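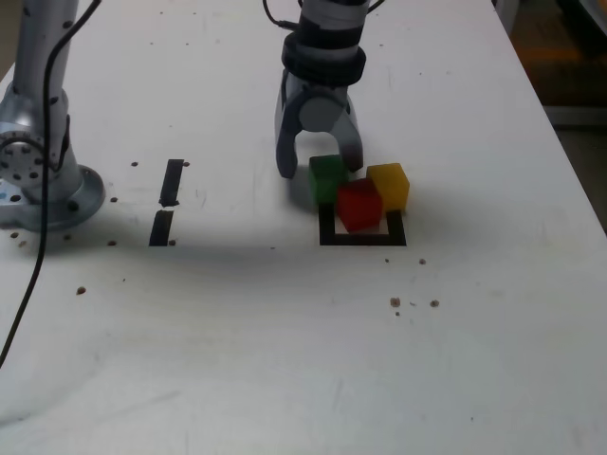
Two arms on the bench, with the cubes at the tape outline.

Setting up a pick-and-place bench in a shared workshop

Our bench at Mestton is a white top with two arms bolted to it. A few things we do to keep it usable between members:

Wipe the top before you start. Grit gets under the blocks and they sit crooked. A damp cloth is enough — solvent will lift the tape.

Mark your target in black tape and press the corners down with a fingernail. Replace any strip that has started to curl.

Do up the base bolts in a cross pattern, then go over them again after 2 hours of running.

Keep slack in the cables, but tie them back if they can reach the blocks at full swing.

Run new code at a crawl for the first 3 cycles with a hand on the stop button. 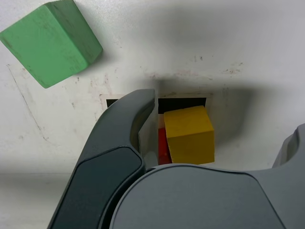
Test blocks should be cheap and in colours you can tell apart at a glance. Painted wood is good, and a few scuffs do no harm. Try the grip with blocks packed close as well as on their own. With yellow and red side by side like these, a finger has very little room to get between them, while the green one off by itself can be approached from more directions. Save the close pair until single picks are reliable.

Log your settings on the Grelinska sheet, and switch off at the wall when you leave.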